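Heating & Cooling > Filters and Air Quality
Reading time: 2 min
Posted July 2025 by plilisar_pete

Changed my furnace filter in November and it's gray already. Zovwood wants me on a 2 month plan – worth it?

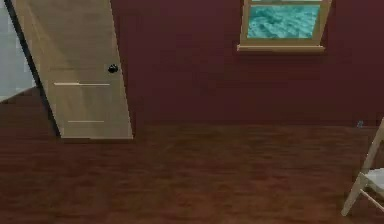 Door open, maroon wall

lelau_fan: Nope! I go 5 months easy.

ductdog8: Five is way too long with pets.

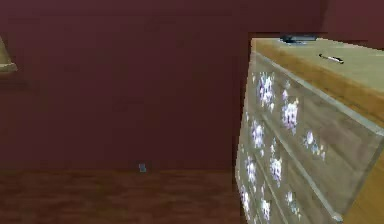
Re: Which filter?

plilisar_pete: I've got a MERV 10 now (no pets). Would an 8 be easier on the blower
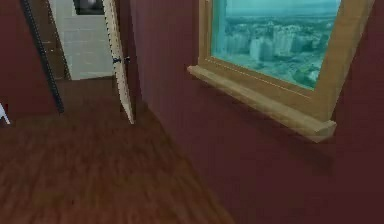 or am I just going to get more dust?

ductdog8: Try the 8, but check it monthly.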